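Re: [orkdale-walkers] Idby path in winter, and boots again
From: Loïc Marchal
Date: 13/12/2024

Hello all,

Sorry for the slow answer, I've had this half written for ages and kept adding bits to it. I'll put the original underneath so people don't have to dig back for it:

> Has anyone done the Orkdale round starting from Idby lately?
> I want to take my sister, who is fit but hates mud, and she is
> only with us for a few days. The leaflet says it can be walked
> all year but the leaflet also says there is a tea room at the
> top farm and there hasn't been one of those since I was at
> school. Is the lower path passable? And does anybody get on
> with Zarno boots? Mine leak at the left toe and the shop is
> being funny about it.

Right. Lower path first. I walked it a fortnight ago and yes, you can get through, but I wouldn't do it with somebody who hates mud! From the church at Idby down to the first footbridge is lovely, all gravel and hardly a puddle. Then there's the long field with the cows' gate at the far end and it's soup. I went in over one ankle and said something I hope the people behind me didn't hear. After the gate it gets better for a bit, then worse again in the wood, where the stream has decided it would like to be the path.

What I'd do is go up the lane instead and join the round at the trig point (261 metres, which feels like more when there's a headwind). You miss the wood, which is a shame, but you get the long view down the dale for the whole of the first hour and it's dry underfoot nearly all the way. There's a stile about halfway along with a loose step. Go over it on the left.
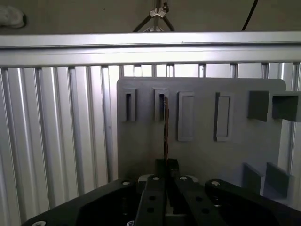 Photo: Loïc Marchal

If you go that way round, you come down off the top by the old quarry track, and that's the only place I'd warn your sister about. It's steep and the stones roll. I take a pole for that stretch and feel very old and very pleased with myself. Allow longer for coming down than you think. We were nearly dark by the time we got to the road, and that was with a half past nine start and only one proper stop (well, two, if you count the argument over the map).

Speaking of the map, the path that leaves the quarry track by the three thorn trees is marked as if it goes straight across to the road. There's a new fence across it with no gate. Keep following the wall down to the corner and there's a gap with a bit of blue rope on it, and you pick the path up again on the other side. I've written to the council. Last time I wrote to them it was in May and I got a very nice letter back saying my letter had been received.

Tea room: no, you're quite right, long gone. But Falcão on Idby high street is open through the winter now and they don't mind boots as long as you leave the worst of it on the mat. Have the soup if it's the white bean one. The custard tarts go early, so if your sister likes that sort of thing it's worth asking them to put a couple aside before you set off. I did that once and then forgot to go in and collect them, and I've been too embarrassed to ask since.

Now, boots. I've had two pairs of Zarnos. The first pair I wore to bits and loved, and I kept a tally in the back of my diary because I'm that sort of person: 693 miles before the sole started to come away at the heel. The second pair were a different story. Same size, same name on the box, much narrower across the toes, and they let water in at the crease on the very first wet day. I took them back and the lad in the shop flexed them up and down a lot and said they'd need to be sent away, and then they came home again with a little card saying no fault found. So I sympathise!
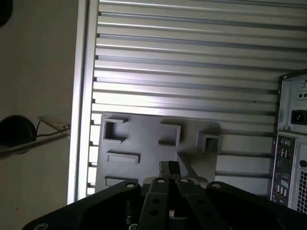 In the end I bought a tin of wax and did the creases by hand, two coats, and left them overnight with newspaper stuffed in. They've been all right since, as long as I redo them every few weeks. I wouldn't call it a cure. If yours is leaking at the toe I'd look very hard at where the rand meets the leather, with a torch, because on mine there was a gap there you could get a fingernail into. I'd also hang on to the receipt and go back when there's somebody different on the counter. And don't let them dry by the fire whatever you do, I cooked a pair like that years ago and they went like biscuit.

Somebody asked off-list about gaiters and whether they're worth the bother on the Orkdale side. For the lower path, yes, every time. For the lane and the tops I leave mine at home, and then regret it in the last field. Short ones would probably do. I've only got the long ones and I look as if I'm off to the South Pole.

A couple of other odds and ends while I'm here:

The bus. The timetable on the shelter at Idby is last year's. The afternoon one goes ten minutes earlier than it says, and it doesn't hang about. If you're relying on it, get a picture of the one in the post office window.

Parking. Please not on the verge by the chapel, it's churned up horribly. The village hall takes a few cars if there's nothing on, and there's a box for coins by the door.

The dog question. Sheep are down in the bottom fields until further notice, so leads on from the footbridge to the road. I know, I know, yours is very good.

I'm hoping to do the full round again before the new year if we get a frost hard enough to firm that field up. It's a completely different walk when it's frozen, you can trot across the bit that tried to eat my boot. If your sister's still here and fancies company, give me a shout and I'll bring the flask. I can do most mornings, though I'd need to be back for the dog by three.

And do say how you get on with the shop. If they swap yours I shall be marching back in there with mine.

All the best,
Loïc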